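# Job moved from room setup to recording runs with a hand-held gripper. What should I be asking?

Posted in Work & Jobs > Automation

**roomsandkeys**

I work in facilities at a mid-size office. For six years my job has been meeting rooms: resetting the tables between bookings, putting supplies back, restocking pads and pens, reporting broken chairs. In March my employer signed on to a project called Willura, run by an outside firm called Floltach. The plan is to have a robot arm on a cart do the table part of the reset in all 24 of our meeting rooms.

The robot isn't here yet. What we have is a gripper tool you hold in your hand, with a camera on it. You do the task with the gripper instead of with your fingers, over and over, and the recordings go to Floltach. A run is small. You bring the open jaws in over the table, close on one thing, move it, let go. Then you put it all back and start the next one.

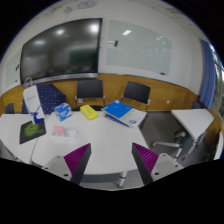 My team lead set the target at 200 runs a shift, and on the days I do this I don't do any rooms. Two people from the regular crew cover them. So the first change has been that the rest of the crew has more to do, before any robot has lifted anything.

The second change is in how I work. By hand I reset a table in 90 seconds and talk to people while I do it. With the gripper I have to come in slow and at a decent angle. If I rush, or bump the next thing over, the run gets thrown out and doesn't go toward the target. My wrist and forearm are sore by afternoon.

The third thing is harder to put into words. There is a lot I decide without thinking. If somebody left a stack of booklets at the far side of the table, I know to leave it, it's for the next meeting. A pad of sticky notes out in the middle gets put back. Floltach gave us a sheet with the task written out as "pick up item, place item," and none of that is on it. I have started writing it down on my own, but I'm not sure I should be handing it over for free.

My pay has not changed. My title has not changed. I was told it is "part of the duties." I'm not against the robot – some of this work is dull and I would gladly lose it. What I want to know:

- Is it normal to be doing this at the same pay?
- What should I get in writing now, while they still need us?
- Has anybody been through this and kept a decent job on the other side?

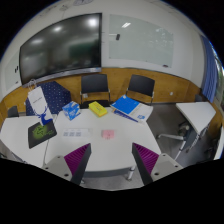 > **gray_badge** commented: Did they say who owns the recordings, your employer or the outside firm? Ask that before you ask about pay. If the firm can sell what it learned from your crew to other buildings, your employer has less of a hold on them than it thinks, and you have less of a hold on your employer.
>
> **roomsandkeys** commented: No idea. I will ask.

## Answers

**northdock**

I went through something close to this at a parts warehouse. The system was called Kilix and the job was sorting small returns into bins. We recorded for four months, then the arms went in.

Same pay is common, from what I have seen. That doesn't make it right, but if you go in saying "this is unheard of" they will tell you it isn't. Go in with the difference between the two jobs. Write down what a normal shift had in it and what a recording shift has in it. One is walking, carrying and talking to people, and the other is standing at a table repeating a single hand motion. That is a different job. We got a differential for recording hours, small, but it was on the paycheck.

Things I would want in writing:

- How many recording hours in a shift, with breaks away from the tool. We ended up at two hours and then a switch. Before that several of us had wrist trouble.
- Whether thrown-out runs go toward the target. They should. You spent the time either way.
- Who covers your regular work, and that the coverage is in the schedule and isn't just assumed.
- What happens to the headcount after the robot is in, for how long.

On the last one, we got "no layoffs for a year as a result of the system." They kept to it. After the year they didn't replace people who left, so the crew went from nine to five without anybody being let go. Ask about open positions too.

The work afterward was okay. I was moved to handling what the arms couldn't do, which meant every item I touched all day was a problem item. The easy ones used to be the rest between the hard ones. I would have liked somebody to mention that in advance. I stayed two more years.

On your notes, keep them, date them, keep your own copy. Ours became the training material for the floor and I got nothing for it except a mention in a meeting.

**pt_tom44**

just do what they pay you for. its a job, they can change the duties. get a wrist brace

> **northdock** commented: They can change duties, sure, but asking about terms is allowed too. And a brace is not a fix for too many hours on one motion. Report the soreness so there is a record of it.

**ledgerline**

I'm on the other side of this. I schedule recording work for a lab at a site we call Hsieh, and I have done it with hotel, kitchen and office crews.

Daily targets are usually set by the client site, not by the people who use the recordings. We ask for a total. For a simple table task, that might be 1,000 good runs to begin with. How fast that happens is up to the employer, and a steady slower pace gives us better material than a fast one, with fewer runs to throw out. So when your team lead says 200 a shift, ask where the number came from. There is a fair chance it was picked so the total would be done by a certain date.

Also ask to speak with Floltach directly. What you said about the booklets is the part we never get from the task sheet. A crew that can say "leave this, move that" saves weeks. I have seen sites make it a paid role with its own title, and that person usually ended up running the carts once they arrived, since they knew why the thing did what it did. It is not a promise, and it tends to be one person out of the crew.

## Follow-up from the original poster

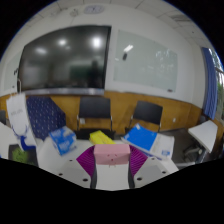
**roomsandkeys**

Posted June 19, 2023

Thank you to those who wrote. I took the list in and asked for a meeting, and had one with my team lead and HR.

The target came from my team lead, as ledgerline guessed. It is now a weekly total, and thrown-out runs go toward it. Recording is held to two hours at a stretch, then I go back to rooms for at least as long. I like that better for my arm, and I missed the rooms. I also reported the soreness.

On pay they said they would "look at it with the fall budget." I asked for that in an email and got the email. There is nothing so far about headcount. They said it was too early, and I said the robot already had a delivery month, so it couldn't be that early. We left it there.

The recordings belong to Floltach. My employer gets a discount on the carts in return. I had not known there was a discount, and neither had the rest of the crew.

I have not handed over my notes. I offered to go through them with Floltach on paid time, with my name on them, and I'm waiting to hear back. Still open to advice on the headcount question if anyone has wording that worked.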